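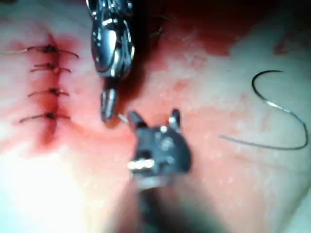

Suturing Practice: Gallery

Print this page | E-mail this page

Posted October 3, 2022

Interrupted stitches are where most people start on the instruments, and they take up the first 10 sessions of the Evville skills course. Each stitch is tied and cut on its own, so one poor knot can be redone without opening the whole line. The notes in this gallery were put together by Zixuan Tan and Musa Balogun for trainees coming into the March intake.

The closed line
Four stitches sit one above another along the incision at the left, each with its knot near the middle. The thread is dark and thin, and easy to pick out against the pink tissue. Look at the spacing before you look at the knots.

The needle driver
Polished steel, with a jointed wrist above a slender jaw. The wrist does most of the turning when a curved needle goes through, so keep the shaft quiet and let the joint move.

The grasper
Black, with two pointed prongs, open in this view. Trainees tend to squeeze too hard with it. Hold the edge of the tissue lightly and let go before you pull the thread.

The thread between the tips
A short pale length spans the gap between the driver and the left prong. Short tails are harder to wrap but they tangle less — start with a longer one and trim back as your loops improve.

Bookings for the practice room are made at the Evville front desk. The room holds 21 people.

Contact us | Copyright 2022 Evville Skills Centre | Back to top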